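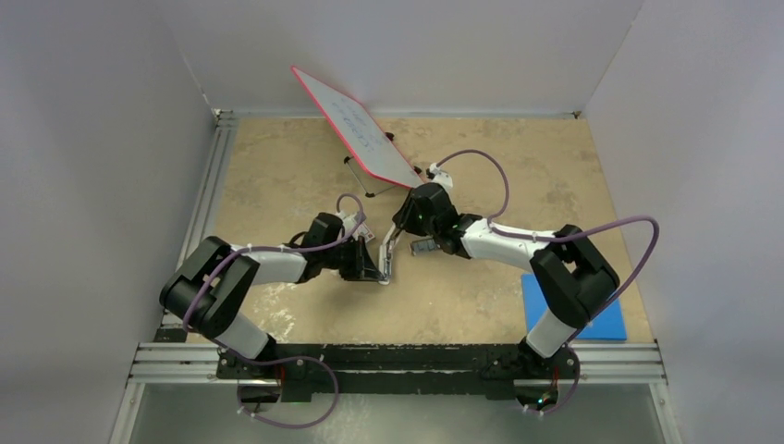 Whiteboards are coming back to the Prollstead community workshop, and I for one could not be happier. As of April 2, 2026, you can borrow a small tabletop board from the front desk, take it to whichever bench you're using and write all over it for as long as you're booked in. It costs nothing extra, and you get 2 markers to go with it.

If you used the old place on Ratance Street, you'll remember the big board by the door, with everybody's measurements, phone numbers and lunch orders all mixed up together. I once built a whole shelf to somebody else's numbers (it's still in my garage, holding paint). When we moved in September the big board didn't come with us, and I've been scribbling on the backs of envelopes ever since.

The money came out of the Cadidia spring fund, which gave the workshop $1,752 for small improvements. Boards, markers and erasers took $768 of that, and the rest is going toward better lighting over the back benches - overdue, if you ask me! The boards were ordered through Halonen, the office supply store downtown, and they can be propped up at a tilt so you can write on them sitting down.

There are a few house rules. Put the cap back on your marker the second you stop writing, please, even if you're only going for coffee. Wipe the board before you hand it in. And no permanent markers anywhere near them - those stay in the locked drawer now.

You can keep a board for up to 4 hours at a time. Ask at the desk when you sign in, and bring your own eraser if you're fussy about that kind of thing, like me.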